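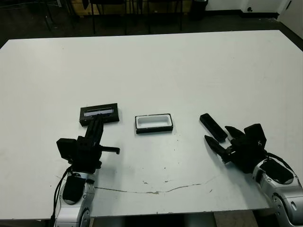 Two-arm bench kit on the white table, with the case, the tray and the black bar between the grippers.

Forum: Equipment Reviews
Thread: Heinonen two-arm bench kit — assessment before purchase

L_Matos
Posted January 19, 2020

Members will recall that the training centre at Cunthorpe was offered the Heinonen kit on loan, with an option to buy at 2870 per arm. I have been asked to set out our findings so far and should welcome comment from other institutions.

The task set was a packing exercise with small box parts. The arms reach the whole of the working area without difficulty. Our reservations concern the grippers. The long fingers are well suited to flat items, but thin edges lying directly on the table call for a very low approach, and the supplier's handbook devotes a single paragraph to this.

Leonilde Matos

groltstead_workshop
We have had the same kit at Groltstead since August. I would respectfully disagree about the fingers. Once the height had been set afresh for our own table, we had no further trouble with flat parts. Was yours set on site, or left as delivered?

L_Matos
It was left as delivered. The supplier advised that no change would be needed.

T.Hakala
That advice ought to be challenged in writing. The height is set at the works on a perfectly level plate, and few of us own one. I note a long crack line across your table top. May I ask whether it can be felt with a fingernail? If it can, I should not rely on any height reading taken near it.

Tapio Hakala

L_Matos
It can be felt, though only slightly, towards the left arm. The table was in service before the kit arrived and we do not hold the supplier responsible for it.

cledavura_stores
Our own concern at Cledavura was with the cables. They are carried outside the arm, and over a long run of repeated wrist turns we found one rubbing against the casing. The supplier replaced it free of charge, but it took 20 days. Any purchaser should ask for a spare set in the contract.

groltstead_workshop
We have run ours for roughly 50 hours with no such wear. I suspect it depends upon the work. A loose loop near the wrist is preferable to a tight one, whatever the handbook may say.

cledavura_stores
I do not accept that a purchaser should have to arrange the loops by trial. At this price the matter should be settled before delivery.

T.Hakala
Both points may stand. I would buy, on condition that the supplier attends to set the heights and that spare cables are included.

L_Matos
I am obliged to you all. The loan has been extended by 3 weeks and the supplier has agreed to a visit. I shall post the revised height settings in this thread once we have them.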